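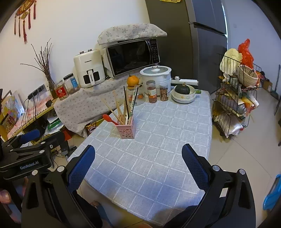 I've read plenty of robot guidelines by now, and my complaint is always the same: they're written for factories. Fences, floor tape, emergency stops. Fine! But the machines are headed for kitchens, and a kitchen rule has to survive a kitchen.

Ekow Lamptey sent me the Griffiths draft in July, all 16 pages of it, and exactly 2 of them deal with how people should demonstrate household chores. One line says to clear the work surface of "unrelated objects." Unrelated to what? I'd strike it tonight.

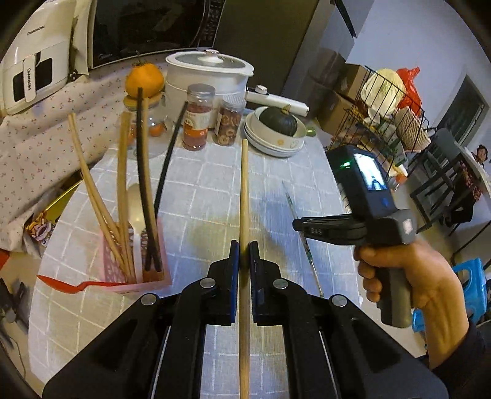

My own rule would be dull: leave the home alone and write down what you did. If you're teaching a gripper to hold one chopstick upright, let the jars and the squash stay on the table, and let the red spatula lie where it's lying. A robot that only knows bare counters is going to be useless at my place (and probably yours).

Anoma Bepari thinks I'm being soft on safety. I'm not, I'd keep knives and boiling water under strict rules, with a second person in the room. Just please stop tidying first.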